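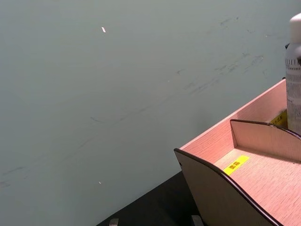 Home | Datasets | Docs | Contact

We use cookies to keep you signed in. Accept / Settings

# Grollier Desk Organiser Set

Data card, version 2. Maintained by Yaqin Meng and Umut Değirmenci. Released December 2022.

## Contents

The set covers one activity: putting cosmetics into the labelled places of a desktop organiser, and taking them out again. It holds 207 sessions and 3,373 stills. All sessions use the same furniture -- a pale organiser of thin wood-grained panels with dark edging, on a black tabletop against a plain wall.

## Items and labels

Places are marked with yellow labels in Chinese. Those used most often:

- 面霜 -- face cream, on the shelf over the left drawer
- 美妆蛋 -- makeup sponge, same shelf, nearer the front
- 补水喷雾 -- hydrating spray, rear of the right-hand section

The foundation bottle has a black square cap and goes in the rear, to the right of the spray.

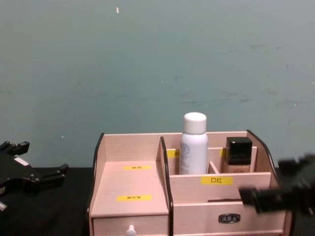 ## Annotation

Each still lists the items present and the place each one occupies. An item counts as placed when it stands upright in a compartment. A label hidden behind a bottle is recorded as "occluded". 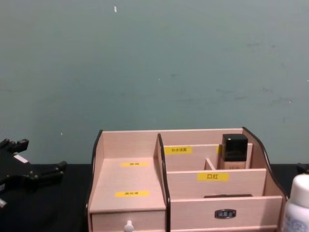

Labels too small to read are recorded as "unread", even where the wording is known from other stills. Drawer contents are not annotated.

## Known issues

- 7 sessions have no end time.
- Scuffs on the wall were left as found.

Corrections to Guilan Lu.

Related items

- Liao Drawer Set
- Trukwood Shelf Labels
- Brelemport Kitchen Counter Set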